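How to Run a Neighborhood Fundraising Evening Without Losing Your Neighbors

Last updated: 2/23/20

So you've been asked to organize a benefit. Probably you were standing near the coffee when the subject came up. I have now done seven of these for the old Grorkar bandstand and its leaking roof, and what follows is the procedure I wish I'd had for the first one, when we raised enough to buy a tarp.

Step 1. Decide what the money is for

"For the park" is too vague. People give to a roof, a gate, a set of stairs that doesn't wobble. Write one sentence with the thing and the price in it, and make everyone use the same sentence. Our first year we had three versions going around, and one of them promised a fountain. I still get asked about the fountain.

Step 2. Get the place before you get the date

Ask for the venue's free evenings, then choose. We wanted the hall on Skavberg Street in May and announced it with great confidence. The hall had a wedding. Find out what time you can get in, what time you have to be out, who has the key, and whether the kitchen may be used or only looked at.

Step 3. Price the ticket

Add up the costs you can't avoid (hall, insurance, food, chairs) and divide by the number of people you'd bet your own money on. With us, 124 people said yes to the first invitation in person, and the number who bought a ticket was smaller. I set the price at $22, which felt high for four days and has felt low ever since.

Put the price on the flyer. "Suggested donation" sounds gracious and brings in a lot of folded ones.

Step 4. Ask for things, in person

For the silent auction, go into the shop, buy something small, and ask. Letters get filed. Aparecida Barbosa got a full dinner for six out of the Indgate Grill by eating lunch there until they gave in – she considers the lunches a donation too, and has asked me for a receipt.

Take what you're offered and say thank you. You'll end up with several scented candles. Bundle them with something people want.

Step 5. Set up the clothing table

A swap table costs nothing and fills the first hour, when guests are still pretending to read the program. Collect a week ahead. Check every pocket, check zippers, and turn down anything you wouldn't hand to a friend. Lay trousers out flat and sort by size. Dark things go together at one end, where they will all look identical by eight o'clock no matter what you do.
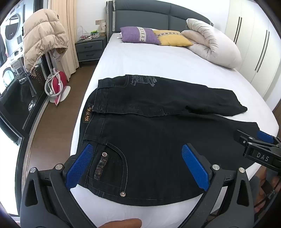
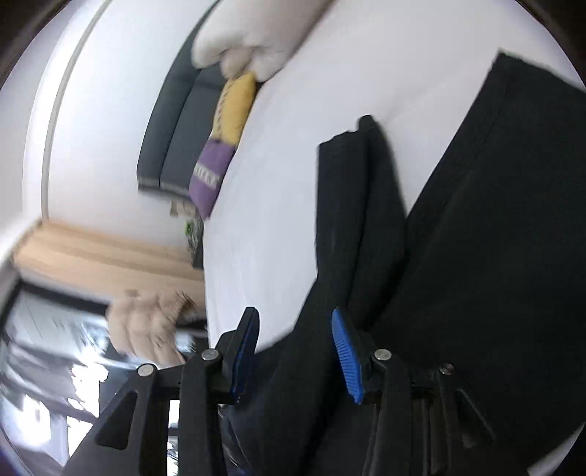
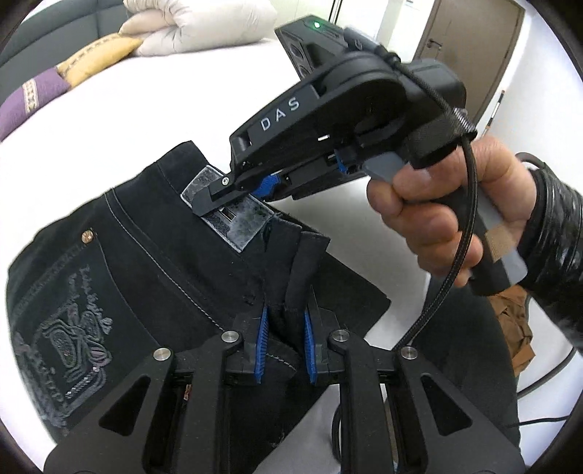
Charge by the item and keep the prices round. Have a plan for the leftovers before the doors open, or the plan will be your garage. Mine was, until May.

Step 6. Keep the speeches short

One welcome, one thank you, one ask. The ask goes in the middle, after the food and before anybody looks for a coat. Say the sentence from Step 1. Then say a number. We asked for a $500 gift from the floor and stood there in silence long enough for me to count the ceiling tiles, and then a man at the back put his hand up. He may have been waving to his wife, but he paid.

If there's a band, agree in writing on when it stops. The Sowah Trio is a fine group with a loose idea of "last number."

Step 7. Count the cash twice

Two people, one table, door shut. Both sign the slip. Bank it the next morning, even if you feel the way you're going to feel.

Step 8. Thank people by name

Do it within the week, by hand if you can stand it. Mention what they gave. Check the spelling against the ticket list, and then ask somebody who knows them, as the ticket list was typed by me.

After that, send around the total and a picture of the roof. Leave next year's date out of it for now. They need time to forget the chairs.

Contact: the Friends of the Grorkar Bandstand | © 2020 | Back to top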